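Two grippers, one laundry pile, and way too much fun – a thread

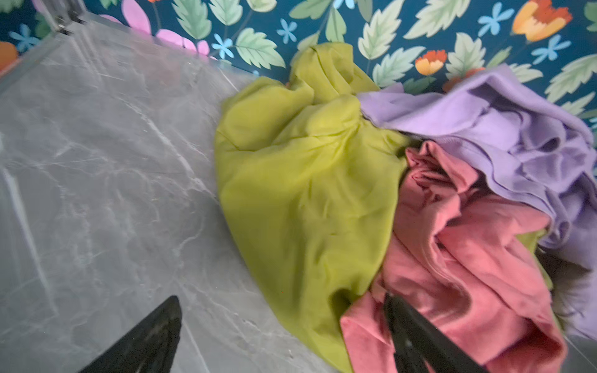
Wrist cam view, fingers open, going in on the lime green one.

1/ OK so I finally got to spend real time comparing grippers on clothes and I have to tell somebody. Same arm, same wrist camera, same countertop, two sets of fingers. One is the Venex parallel set with the stock rubber pads. The other is the Trandora tapered fingers. I've wanted to do this since September!

2/ The task is dumb on purpose. Heap of clothes on a counter, shoved up against the wall. Pick one piece, lift it clear, drop it in a bin. No folding. Folding is a whole other thread and I'm not brave enough yet.

3/ I did 186 picks total, split evenly between the two sets. Not science, but enough that I stopped being surprised by every single one.

4/ Venex first. Wide flat pads, lots of contact, and once they have hold of something it stays held. I love them for boxes. On a pile they have one big problem: they can't get INTO it. They push the top layer down and slide along the folds, and then you come up with a tiny pinch of hem or with nothing.

5/ When they do bite, they bite a lot. Go in for one shirt and you leave with two and a sleeve (the sleeve is attached to a third shirt, enjoy).

6/ Then I swapped to the Trandora fingers and wow, what a difference on the approach. The narrow tips work their way down between folds. You can aim at a ridge, straddle it, close, and lift. First try I got a single tee off the top and I yelled.

7/ Thin smooth fabric is still the hard one. That lime green is slippery, drapey stuff and it loves to slide out halfway up. What helped most was closing on a twisted bit instead of a smooth bulge. More layers between the tips, more to hang on to.

8/ Matte crumpled cotton is the easy mode. Anything with lots of small tight creases is basically covered in handles. Coral pink, I salute you.

9/ Closing speed mattered more than I expected. At full speed the tips shove the cloth away before they meet. I dropped to 6 on the Mondcombe controller's speed dial and the misses went way down. At 9 it was back to chasing fabric around the counter.

10/ Speaking of Mondcombe – big fan of how it handles tool swaps. Save a profile for each set of fingers, pick one from the list, done. The fingertip offset comes along with it. My old setup made me retype all that and I got it wrong about every other time.

11/ Camera notes! A wrist view is wonderful right up until the fingers are in the cloth, and then you're guessing about what's going on underneath. I ended up picking the target from a little farther back and trusting it for the last stretch. Fewer last-second corrections, better grabs.

12/ Also, color. Bright clothes next to each other are easy to tell apart, even for my very basic segmentation. Busy backgrounds are a different story. Floral wallpaper with green leaves on it plus a green garment = the mask wandering up the wall. I cropped the search area to the pile and moved on with my life.

13/ Scores, for the people who scroll straight to scores. Counting a pick as good if exactly one item made it into the bin: 122 good out of the 186, both sets together. The Trandora fingers did better on single items. Venex did better at not dropping whatever it had.

14/ So which would I keep on the arm? For laundry, the tapered ones, easily. For a mixed bin with hard stuff in it I'd go back to the pads. I really want a tapered finger with a softer inside face. If you've printed or molded something like that, please show me!

15/ Next up is the Prendergast compliant tips, which bend a little when they touch down. My hope is I can press right to the counter without babysitting the height. Some folks say they get floppy with heavy denim, so jeans are going in the pile.

16/ Happy to share the profile settings if anyone's running the same controller. Also taking suggestions for the most annoying garment you own. Somebody already said tights and I'm a little scared.

More from this account
Wrist camera mounts I've broken so far
Mondcombe profiles: my starter settings
Why I stopped using suction on towels
Cable routing on a small arm, part 2

We use cookies to keep you signed in and remember your display settings. Accept | Manage choices

Contact | Terms | Privacy | Back to top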